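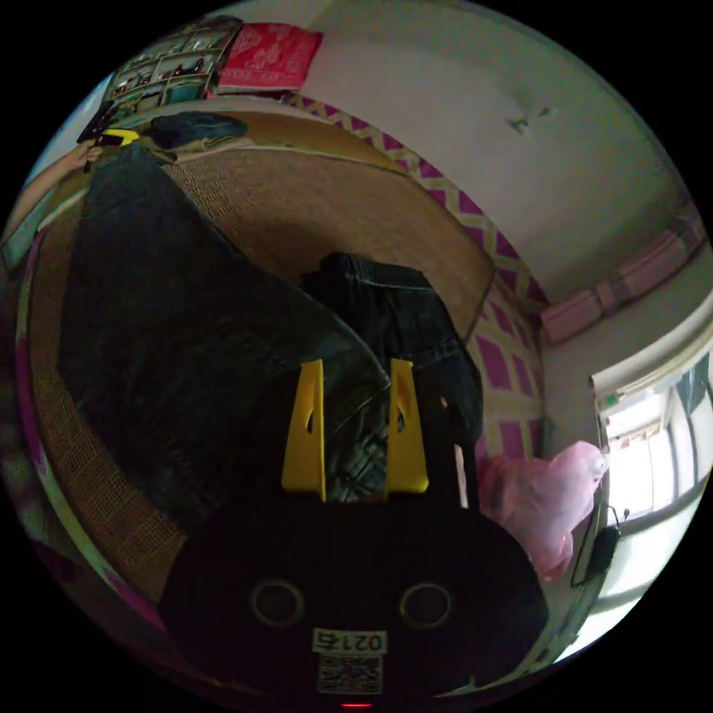

Ivars Ots, field equipment technician, Brito

Hand-held gripper, unit 0215
Inspection checklist with comments
September 29, 2021

Scope: mechanical, label and indicator checks on the hand-held gripper used for garment work. Completed at the bed station. Battery and charger are covered on their own sheet. Items marked Follow up stay open until Welington Caldeira initials them.

1. Identification

1.1 Unit number readable on face label: Pass
Label reads 0215. Matches the case tag and the log.

1.2 QR code sticker present, lying flat: Pass
Scanned first try. Replacement stickers are in the grey drawer at Imum if one starts to lift. Peel the old one off completely before putting the new one on, as a doubled sticker catches on the case foam.

2. Fingers

2.1 Both yellow fingers fitted, no cracks at the base or at the slot: Pass
Checked with a torch on both sides. The left finger was replaced by Ezequiel at the last service. The right is the original.

2.2 Fingers meet evenly when closed on paper: Pass
Paper held at the tip and at mid height. Slight drag on the left when opening, within what we accept.

2.3 Finger screws at correct torque: Follow up
Left outer screw moved a little under the driver. Retightened. Check again after 60 cycles and write the result here, not on the case lid.

2.4 Inner faces clean: Pass after cleaning
Blue lint along the lower edge of both fingers. Dark denim does this every time. Wipe with a dry cloth first, then a barely damp one. No solvent on the yellow parts.

3. Body

3.1 Housing closed, seam tight all around: Pass

3.2 Two round openings on the face, clear of dust and thread: Pass after cleaning
One thread pulled from the right-hand opening with plastic tweezers. Do not use compressed air on this side of the body.

3.3 Grip surface sound, nothing sticky: Pass
Tomás asked about wrapping the handle in tape. Please don't. It hides the seam we check in 3.1.

4. Indicator and power

4.1 Indicator lights at switch-on: Pass
It sits below the QR code and is easy to miss with a thumb over it. Look before you start on the first garment.

4.2 Indicator colour written in log: Pass
Red. The colour table in the Hamex binder was printed for the older body and the rows are in the wrong order. Use the sheet taped inside the case.

5. Function on cloth

5.1 Takes hold of a single layer of denim: Pass
Jacket-weight panel, gripped at mid fabric and lifted ten times.

5.2 Takes hold at a thick section (waistband or doubled seam): Pass with comment
Held on nine of ten lifts. On the other one the cloth crept down the fingers before it let go. I put this down to the lint in 2.4, as that lift was done before cleaning. Repeat the set with clean fingers at the next check.

5.3 Releases without snagging: Pass
Watch the finger slots around belt loops.

6. Work surface

6.1 Mat flat, bound edge not folded under: Pass
A woven straw mat is fine for this work. Run a hand over it for broken ends, which pull at knits more than at denim.

6.2 Nothing hanging within reach of the fingers: Follow up
Move plastic bags and hanging cables away from the working side before the next session. A thin bag will go between the fingers as easily as cloth does.

6.3 Light suitable: Pass with comment
Bright window on one side. Dark garments lose their seams against it. Draw the curtain if there is one, or turn the work so the window is behind you.

7. Service count

7.1 Cycles since last service: 369
Full service is due at 1,000. Anselmo Seixas has a spare pair of fingers set aside for it.

Open items: 2.3, 6.2
Result: fit for use with denim. Hold off on knits until 2.3 is closed.

Checked: I. Ots
Second check: W. Caldeira, to be initialled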